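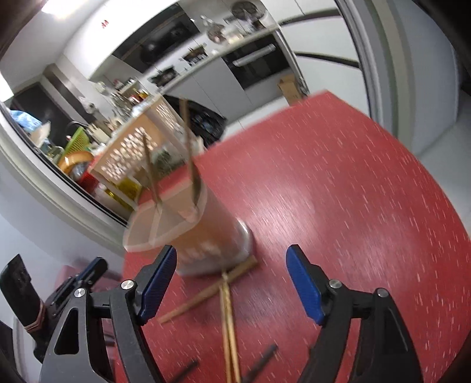
핸드헬드 그리퍼의 손가락 패드는 언제 교체해야 하는가?

패드 표면의 요철이 마모되어 얇은 막대류가 파지 중 회전하기 시작하면 교체한다. 본 과제에서는 파지 시험 200회마다 점검하고, 회전이 2회 연속 발생하면 좌우 패드를 동시에 교체하는 것을 기준으로 삼았다.

9월 8일 화요일
작성: Nokari 설계실습 3조

1. 대상 장비
대상은 손으로 들고 조작하는 2지 그리퍼 1대이다. 양쪽 손가락은 검은색 브래킷이며 안쪽에 파란색 패드가 붙는다. 브래킷은 나사로 고정되고 이 지점이 링크의 회전축을 겸한다. 조 내부에서는 이 장비를 Flotdale로 부른다. 4월에 인수한 이후 누적 개폐 횟수는 1757회이다.

2. 초기 설정
전원을 넣기 전에 손가락을 끝까지 벌려 좌우 열림각을 비교한다. 각도가 다르면 링크 나사를 풀고 기준 지그에 맞춘 뒤 다시 조인다. 나사는 한쪽을 완전히 조이지 않고 좌우를 번갈아 3단계로 조인다. 완전 열림 위치를 영점으로 저장하고, 빈 상태에서 개폐하여 걸림 여부를 확인한다.

3. 패드 교체
기존 패드는 끝단부터 천천히 벗긴다. 브래킷에 남은 접착제는 이소프로필알코올로 닦고 완전히 말린다. 새 패드는 Kornmont 규격품을 사용하였다. 안쪽 모서리를 기준으로 붙이며, 패드가 브래킷 끝을 넘으면 닫힘 위치가 어긋난다. 부착 후 하루 동안은 하중을 주지 않는다.

4. 고장 및 조치
시험 중 오른쪽 손가락이 늦게 닫히는 현상이 발생하였다. 모터 전류는 정상 범위였다. 분해 결과 회전축 와셔에 이물이 끼어 있었으며, 세척 후 재조립하여 해소되었다. 나사 풀림도 1회 있었다. 중강도 나사 고정제를 도포한 뒤로는 재발하지 않았다. 나무젓가락과 같이 가는 물체에서는 패드 상태의 영향이 컸고, 컵류에서는 차이가 작았다.

5. 남은 과제
패드 마모를 육안으로만 판정하였으므로 점검자에 따라 교체 시점이 달라진다. 다음 학기에는 Chauvin 시험대에서 미끄럼 하중을 측정하여 판정값을 정할 예정이다. 와셔의 세척 주기는 아직 정하지 못하였다.

댓글 3

기계과22: 나사 고정제는 축에 직접 바르셨나요? 저희는 와셔까지 흘러서 굳었습니다.

Nokari 3조: 나사산 끝쪽에만 소량 발랐습니다. 와셔 쪽은 닦아내고 조립했습니다.

lab_b: 영점은 패드 교체 후에 다시 잡아야 합니다. 3장에 그 순서가 빠져 있네요.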